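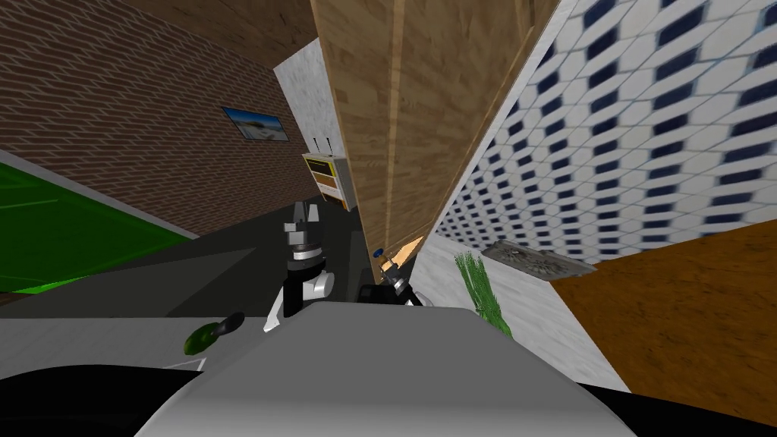
Student Outreach Team -- Wundolell Campus Fellowship

Welcome suppers move to Wednesday, and there's a text line now

Quick one before the weekend. The welcome suppers are moving. From next week it's Wednesday, 6.30pm, in the Chidiac hall, side door by the bike racks. The old slot clashed with choir and half the first years were having to pick. They picked choir, mostly. Fair enough.

Food is soup and bread until December, then we'll see. If you've got a big pan we could borrow, please say so. Ours has gone home with somebody and not come back.

The other news is the text line. Samira Daher has been wanting one for ages and it went live on Monday night. New students text in the name of their halls and get a reply from a real person in a small group near them. No app, no sign-up form. It had 93 messages by the next evening, which was more than we had people to answer, so sorry if you waited. More names on the rota would help a lot -- two evenings a month is plenty.

"Most of them just want to know who else is going," Samira said. "They don't want to walk in on their own. I didn't either, I sat in the car park for most of my first term."

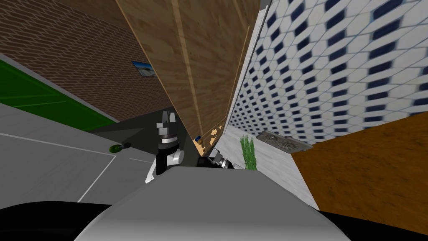
Picture on the wall, bricks behind.

Flyers. We printed 2,022 for the start of term and 822 are still in boxes in the Ukar Road office. Please take a stack. They have the old supper day on them so cross it out and write the new one in, biro is fine. Don't leave them on windscreens, we got a complaint last year and it was a fair one.

Bilal Boutros is running the door-knocking in the Leltell blocks again. Pairs only, finished by eight, and no going in unless you're asked. He wants it said that nobody should be reading from a script. Say your name, ask theirs, tell them there's soup. If they're not keen, say thanks and move on. Last year's best conversations started with someone needing help with a stuck window, he reckons.

Some of you asked if we're still doing the quiz night. Yes, but later in the term, and we need a new host as the last one has graduated. Questions are mostly writen already.

Prayer meeting stays where it is, early, upstairs. Bring your own mug.

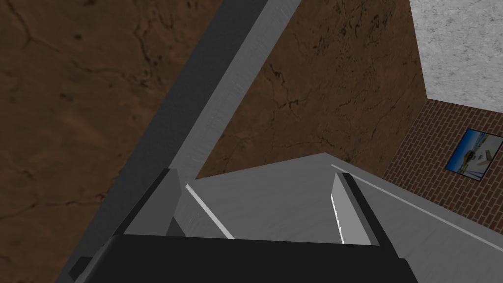
Getting on the rota

Tell Samira or Bilal after the Sunday meeting, or put your name on the sheet inside the office door. Put a phone number as well, please, last time we had three Toms and no way of telling wich was which. New people go out with someone who's done it before. Lifts back to the Leltell blocks after supper if you need one -- ask at the soup table.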